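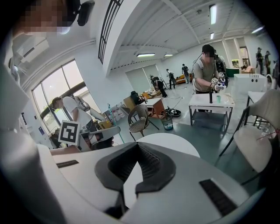

Workroom with the ceiling lights on, window on the left wall.

Glare and uneven light in a shared workroom

Posted by wernis_bench

We use a large white-ceilinged room in Vosisville for bench work. Light comes from fluorescent fixtures between the ceiling beams and from one big window with dark frames. The tables have white tops. In the afternoon the side nearest the window is much brighter than the far side, and people at the far tables complain that their own hands shade the work. The meter reads 300 lux at the worst table at 4 p.m. in September. Should I add fixtures, change the tubes, or move the furniture? The budget is small and I can't rewire the ceiling.

Natália Polák

Move the furniture first. Turn each table so that people sit with the window to one side, on the opposite side from the hand they work with. A person facing the window gets glare, and a person with their back to it shades the table.

Then add a task lamp at each far table. 300 lux is acceptable for walking around and general handling but low for small parts. Mount the lamp head 18 inches above the surface, toward the back edge, and angle it so the reflection off the white top goes away from the eyes. A matte mat in mid gray also helps. White tops bounce a lot of light and make small white parts hard to see.

Check the age of the tubes before you buy anything. Old ones lose output well before they fail. Replace them all at once, same color temperature, and wipe the diffusers while you are on the ladder. Take the new reading after the tubes have been on for 15 minutes, with the meter flat on the table and your body out of the way. Take a second set after dark so you know what the fixtures give without the window.

machala_tom

Blinds. We put up 2 roller blinds, light gray, and the complaints stopped. Didn't measure anything.

tromel77

Agree on the tubes. Ours were a mix of warm and cool, and matching them made more difference than the lamps did. Also keep tall bottles and cups off the window side of the table if the sun is low, they throw long shadows across the work.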